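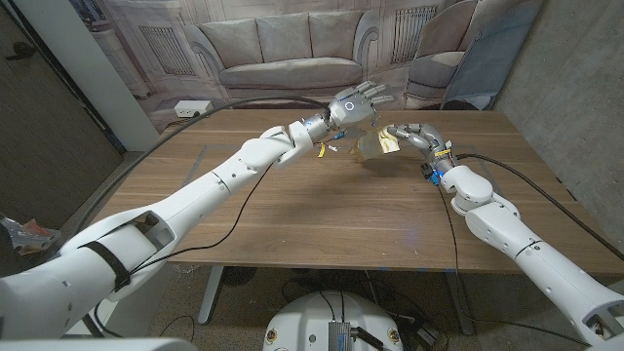
News > Business > Legal Services > Opinion

Print this page
E-mail this article

Law firm awards tell a client very little

Every winter the announcements come in. A law firm has been named best in its region for corporate work, or most trusted adviser in shipping, or boutique of the year. The managing partner is pleased and thanks the team. A logo goes on the website next to last year's logo, and the same logo goes at the bottom of every e-mail the firm sends until the next one arrives.

I worked on the buying side of this for 16 years, first in the purchasing office at Biltent and then as the person who picked outside lawyers for Tesport, a mid-sized freight company. I read a great many pitches. Almost all of them had an awards page, usually near the front, and I can't remember one time when that page helped me choose.

The trouble starts with how the awards are made. Many are run by publishers who earn money from the firms they are judging. A firm is told it has been shortlisted, then offered a table at the dinner, a profile in the magazine and a license to use the winner's badge. None of that is illegal, and some of these publishers do keep their judges apart from their sales staff. But a client looking at the badge has no way to know which kind of publisher it came from.

Then there are the categories. One program I looked at last October had 30 of them for a single small market. With that many prizes and only so many firms, it takes some effort to go home with nothing. I have seen two firms on the same street both claim to be the best commercial practice in the city for the same year. Both were telling the truth, in the sense that each had a certificate saying so. 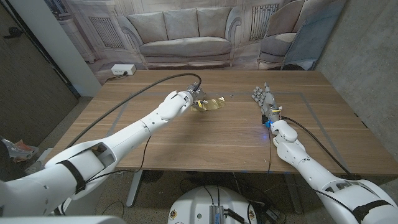 Firms will answer that awards are good for morale and help with hiring. I accept that. Young lawyers work long hours and most of what they do is never seen outside the office. If a dinner and a glass trophy make them feel noticed, the firm should go to the dinner. My complaint is with putting the trophy in front of clients as if it were evidence about the service they will get.

What clients want to know is fairly dull. They want to know who will do the work after the first meeting, how fast calls are returned, and how often the final bill matched the estimate. They want to know what happens when the senior partner is on vacation. I once asked 16 firms for that information in one round of pitches. Most sent back the same brochure with a new cover letter.

One firm, Charvát, did answer. It sent two pages with its average response time, the share of matters that went over the estimate, and a short note on why they had. The numbers were not especially flattering. There was no awards page. We hired them for a contract dispute and kept them for the lease work that came later, and the bills came in close to what the two pages had led us to expect.

I compare that with Sestero, which had a shelf of prizes in its reception area and sent us a 500 dollar charge for a conference call that we had set up ourselves. It was taken off when I complained. I should add that their advice was sound. The prizes simply had no bearing on how we were treated as a paying customer, good or bad. 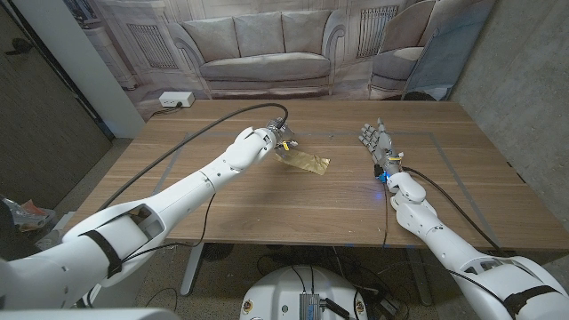 Should a small business ignore awards completely when it chooses a lawyer? It can treat them as a sign that the firm exists, has a marketing budget and does some work in the area named on the certificate. After that, the better use of time is a phone call to two past clients, and one of them should be a client whose case did not go well.

Some of this could be fixed by the firms themselves. They could say on the page who runs the award, whether a fee was paid at any stage, and how many other firms were in the category. That would take three lines of small print. A firm that won something hard to win would look better for it - and the rest might stop entering.

The bar associations could also help by asking for those three lines in their advertising rules. They already have rules about calling yourself a specialist, and a badge that says "best" makes a bigger claim than that. I don't expect quick movement. The same associations hand out awards of their own, and the people who write the rules have sat at those tables.

Until then, clients can ask. When a pitch comes in with an awards page, write back and ask what each one cost. I did this a few times toward the end. Some firms were annoyed, a few told me the figure, and one took the page out and sent the pitch again.

Print this page
E-mail this article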